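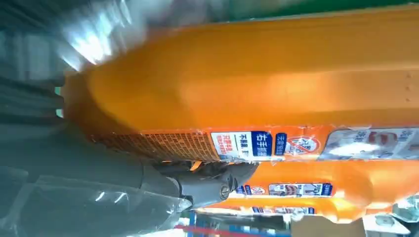 Home | Syllabus | Handouts | Labs | Contact

Handout 7: Timers and interrupts on the small boards

Notes for the embedded programming course, evening group. Read before lab, bring the board and the cable. Gisela Figueroa has spares but not many.

Why we need timers

So far every program has used delay(). Fine for blinking an LED. Bad for anything else, the chip sits in a loop and does nothing until the time is up. Button presses get missed. Serial bytes get lost.

A timer is a counter in hardware. It ticks by itself while your code runs. When it hits a value you picked, it raises a flag, or it calls a function of yours. That second one is the interrupt.

Words you need

Prescaler — divides the clock before it reaches the counter. Bigger prescaler, slower ticks, longer max period, less resolution.
Compare value — the number the counter is checked against.
ISR — interrupt service routine. The function that gets called.
Overflow — counter goes past its top and starts over at zero.

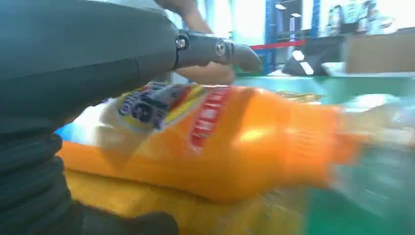
Gripper finger with its two hex screws.

Rules for an ISR

Keep it short. Set a flag, add one to a counter, get out. No printing, no delay(), no waiting on a sensor.

Any variable shared between the ISR and main has to be volatile. Forget this and the compiler may keep a old copy in a register. Code then works in debug and fails in release, and you lose an evening. Obinna Onuoha lost two in last year's group.

If the shared variable is wider than the chip's word size, turn interrupts off while you read it, copy it, turn them back on. Otherwise you can read half of the old value and half of the new.

Picking the numbers

ticks = clock / prescaler * period
Compare value is ticks minus one, counting starts at zero. Check that it fits in the register! An 8-bit timer stops at 255. If your answer is 2161 you need the 16-bit timer or a bigger prescaler, then redo the math and see how much you lose to rounding.
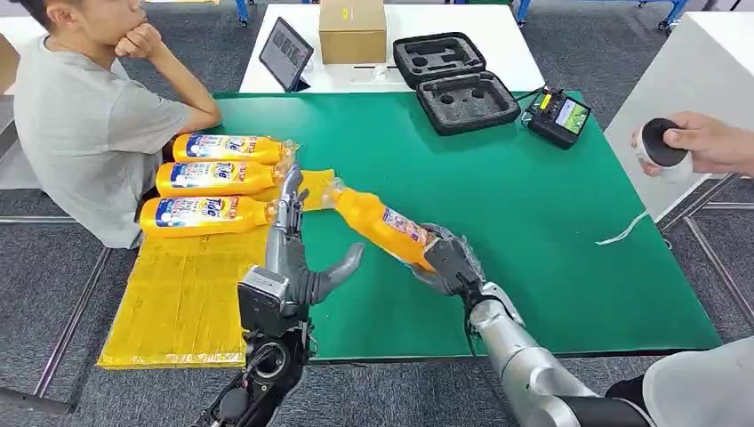
Lab task

1. Start from the Amadi template, the one in the lab folder. Do not use the Handout 5 version, pin names changed.
2. Blink the LED from a timer, no delay() anywhere.
3. Add the button on pin 2. Count presses in an ISR.
4. Print the count from main once a second. From main, not the ISR.
5. Now debounce. Ignore any press within 34 ms of the last one. Try other values and write down what happens.

Hand in the source file plus half a page on step 5. Pairs are OK, put both names on it. Questions to Chidubem Balogun durring lab hours — he is marking this one.

Next time: sleep modes, and waking up from a pin change. Skim the power section of the datasheet first.

Related handouts
Reading a datasheet without panic
Serial ports and ring buffers
Pull-ups, pull-downs, floating pins
Watchdog basics

Contact: Evangelia Moschos, course office, Dornness | © Narkard Evening Courses | Back to top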